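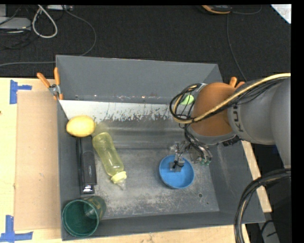 Is the Vorkenix bin picking kit worth it for mixed household goods?

Posted by Bayram_returns, April 24, 2025

We run a small returns operation and sort consumer goods out of gray bins. Nothing heavy, but no two bins are alike: cups, bowls, office supplies, baby items, plastic fruit, whatever people send back. I have a quote for the Vorkenix kit, which comes with the gripper, a depth camera, the bin fixture and a year of their picking software. We would supply the arm. The kit is $11,200 before shipping and the software is 3,000 a year after that.

The sales material is all boxes and bottles standing upright. Our stuff lies on its side and a fair amount of it is shiny or see-through. I would like to hear from people who have used the kit on mixed items. Specifically:

How does it do with bowls and cups?
Does it cope with clear plastic?
How long did setup take before it was doing useful picks?

I don't need it to be fast. One pick every 11 seconds would be fine for us.

Müzeyyen Şimşekoğlu

We have had the kit since December at our site in Jukholm, on an arm we already owned. I'll go through your points and add a couple you didn't ask about.

Bowls are fine if they sit open side up. The software likes to send one finger inside the bowl and close on the wall, and that grip holds well on smooth plastic. A bowl that is upside down is a different matter. The fingers slide down the curve and the arm goes back for another try. You can set the number of retries per item. We use two, then the item gets skipped and the next one is picked.

Cups lying at an angle depend on where the opening points. If the gripper can reach the rim from above, it works. If the opening faces a side wall, there is often no room for the finger and it will try for the outside of the cup instead. Wide cups are beyond the stroke of the standard fingers. The long fingers cost 200 extra and I would order them from the start.

Clear plastic is the weak point. The depth camera does not see it well. Baby bottles with a colored body get picked by the body and that is good enough, but a clear nipple does not show up in the depth image at all, so the planned path can run straight through it. We added a rule that keeps the fingers a set distance from the end of any bottle. Dark, narrow items like staplers are found without trouble, but when they lie right along the wall the fingers can't get down beside them. Something has to nudge them away first. The kit has a push motion for this. It is off by default and it is on the third page of the settings, under Motion, not under Grasp where you would look for it.

Setup took us four days. Two of those were cable routing. The supplied ties are too short, and if the loop at the wrist is too generous it hangs in the camera's view and gets treated as an obstacle. Leave enough slack for full wrist rotation and no more – then run the calibration again, because moving the cables can bump the camera bracket.

Also, clamp the bin. The fixture that comes with it is meant for their own bin size. Ordinary clamps on the side walls did the job for us, but you have to enter them as keep-out zones or the arm will plan through the handles.

Would I buy it again? Yes, for the gripper and the push motion. The software fee is high for what has changed in it since we started.

skodport_mike

Too expensive. You can get a used suction setup for a lot less. We did that and it works on everything flat.

Tessel

Suction won't do much for bowls and bottles lying on their sides, so I wouldn't follow the advice above for this mix.

I only used the kit on a trial, so take this as partial. Our log had 1,858 pick attempts. Most of the misses were items in corners or against the walls. Items in the middle of the floor were picked the first time far more often. A shallower bin helped, and so did putting fewer things in it.

One thing to ask about before you sign is which arms are on the supported list for your software version. Ours was listed, but the push motion wasn't enabled for it until an update, and the update needed a call to support. Ask them to put it in the quote.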